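The ferry from Drullport was late again, and Kamrul Patwary had run out of people to blame. He had started with the captain, moved on to the tide, and was now giving some thought to his mother, who had told him in March that Murnovport was lovely and that he should take the job.

The job was lost property. There were 413 items on the shelves and a ledger that listed 28 of them. His boss had called this "a good start" and gone home.

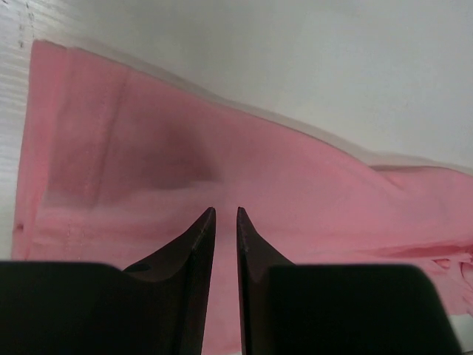

Surachet Chaimongkol thought he should sell the lot and tell the ferry company there had been a flood.

"There hasn't been a flood," said Kamrul.

"It's a port. Who's going to check?"

Kamrul wrote "flood?" in the margin of the ledger, then crossed it out, then worried that the crossing out looked guilty. He turned the page. Someone before him had entered a tuba, claimed twice by two different men, both named Vörös.
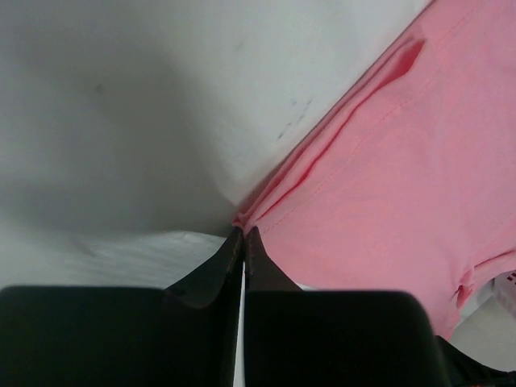
He found the tuba behind the door with a sandwich in it. The sandwich was not in the ledger. He gave it a line of its own, in his best handwriting, and under "owner" he put Vörös, to be safe.

Then the ferry horn sounded, and he went down to the dock to see what everybody had forgotten.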